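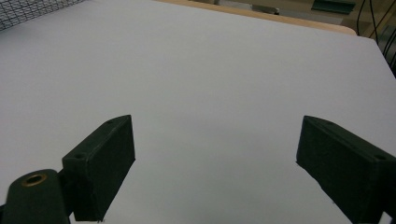
By Manouchehr Shirazi

Home & Table | 70 shares | 12 comments

I bought my first dining table at the age of forty-four, which my mother considers a scandal. Before that I ate off a desk, a trunk, a door on two sawhorses and, for one long winter in Skastach, an ironing board. I was happy with the ironing board. It went up and down!

What changed my mind was a dinner. My friend Simin Ghorbani had moved to Brirkeck and invited six of us over for rice and lamb, and we sat down at seven and got up at ten past one. I kept looking at my watch and then forgetting what it said. Driving home I tried to work out why nobody at my place ever stayed past nine, and I'm a decent cook, so I ruled that out first (you can argue with me, my sister does).

So I asked Simin. She said it was the table. Hers is narrow, narrow enough that you can pass the salt without standing and hear the person across from you mutter. "You want people to bump knees," she told me. "If they have to shout, they go home."

I went shopping the following weekend, full of this new wisdom, and immediately lost my nerve. The first store had a walnut thing for $2,975, as long as a canoe, and the salesman kept stroking it. I stroked it too. You would have needed a whistle to reach the far end. The next place, Nenora, sells secondhand, and I spent most of a June afternoon in there sitting down at other people's old tables with my elbows out. The owner brought me tea and didn't seem to find it odd.

Here's what I learned by sitting. Legs at the corners are fine until you add a seventh person, and then somebody straddles one all night and is polite about it. A pedestal lets you cram in whoever turns up, but lean on the edge of a cheap one and the soup moves. Round is lovely for four and hopeless against a wall. And rounded corners are worth having if, like me, you walk around at night without turning on the light - I have the hip bruises to prove it.

I paid $325 in the end, plus a favor to my neighbor Fikre, who has a van and a bad back. We got it up two flights with a lot of swearing and one break on the landing, where he told me his parents had raised five kids at a card table and never once used the dining room. It was for guests. The guests, he said, always ended up in the kitchen anyway.

I've thought about that a lot. I think people save the good table the way they save good towels, and then it fills up with mail. Mine has no tablecloth and no rules. Wine gets spilled. My nephew does his fractions there and presses so hard you can read them afterward.

We've had eleven dinners so far. The shortest ended at ten thirty, and that was because of a babysitter. Simin came to the last one, sat in the middle, and knocked knees with my mother, who has forgiven me for the trunk but still brings up the ironing board.

70 shares | Read all 12 comments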